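Notebook, worldbuilding wiki, May 28, 2023

Picked the Lallano pages back up this morning after leaving them alone for most of April, and I'm so glad I did, because the whole keeper's house section was in a worse tangle than I remembered. For anyone joining late: Lallano is the lighthouse where old Curden lives in the second book, and we've been trying to settle what the place looks like inside before the article gets merged.

The trouble is the stairs. In chapter 3 Curden comes down from the lamp room straight into the kitchen, and in chapter 8 he has to cross the yard in the rain to get there (a lovely passage, I read it twice when I should have been checking commas). Both can't be right unless there are two kitchens — and I did spend a happy half hour trying to make two kitchens work. I've gone with the chapter 8 version in the main text and put the other one under Inconsistencies, with the line quoted in full so readers can judge for themselves.

Zillirent is easier. The heron is in the house from the first visit on, sleeps in the coal box, and hates the Mangundap envoy, so it goes under Residents and no longer under Objects, where some earlier version of me had put it. Sorry, Zillirent.

Still to do: the envoy's visit needs a source for the broken window. I have it in my notes as canon but can't find the page, and I have a nasty feeling it comes from the radio version. If it does, it moves to Adaptations. The floor plan sketch also needs redrawing with the yard on the seaward side, and please, whoever gets to it first, leave the boathouse off until we've agreed whether it's the same building as the net store. 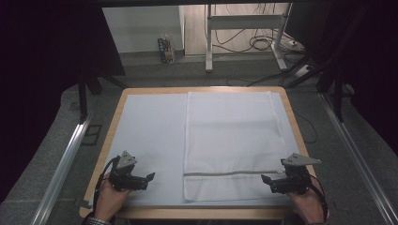

I'll go through the radio scripts next and start with the storm episode, as that's the likeliest place for a window to get broken.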